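Training a door-opening policy from a small set of demonstrations

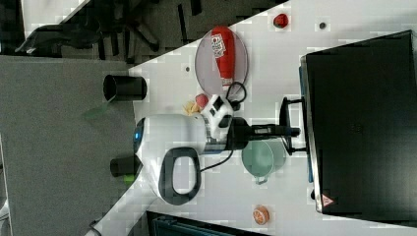 These notes cover the method we used for the Wultport runs, written so that someone else in the lab can repeat it. You need one arm with a parallel gripper, a wrist camera, a table, and a large appliance with a front handle. Oana Enache wrote the first version of the recording script. Sérgio Carrilho rewrote the training part in May, and the steps below follow his version.

Before you start

Install the Galside tools and check that the arm and camera clocks agree. If they drift apart, the recorded actions will lag behind the images and the policy will learn to close the gripper late. Restart both and check again.

Step 1. Set up the table

Put the appliance where the gripper can reach the handle with the elbow still bent. Scatter other things over the rest of the table: play food, cups, a plate. Move them between demonstrations. Our first policy was trained on a bare table and went to the wrong place as soon as a cup was added.

Step 2. Record

Guide the arm through the whole motion: approach, fingers by the handle, close, pull, release, back away. Keep the approach slow. Record 300 demonstrations, and change the start pose after every 12. Throw out any run where the fingers slip, and record it again.

Step 3. Cut the recordings

Split each run at the point where the gripper begins to close. The script does this from the finger position, but it misses a few, so look through the list by hand. After cutting and adding the older Grondside data we had 3,093 segments.

Step 4. Train

Use the default settings with one change: set the action chunk length to 24. Shorter chunks made the arm hesitate near the handle. Longer ones made it overshoot, and it could not correct in time. Hold back one start pose completely and keep it for testing.

Step 5. Test

Run the policy from the held-back pose with the table laid out in a new way. Score the approach, the grasp and the pull separately. A single pass or fail score hid most of what we wanted to know. Keep a hand on the stop button, above all during the pull, when a bad angle puts a lot of load on the wrist.

Known problems

Cables near the gripper base can get into the camera view. Tie them back the same way every time, or the policy may pick up on them.

Glossy doors give poor depth readings. Jihad Sayegh turned depth off and used color only, and the grasp scores went up.

The split script fails on files with spaces in the name.

Questions about the training code go to Sérgio. For the Grondside files, ask Marius Manole.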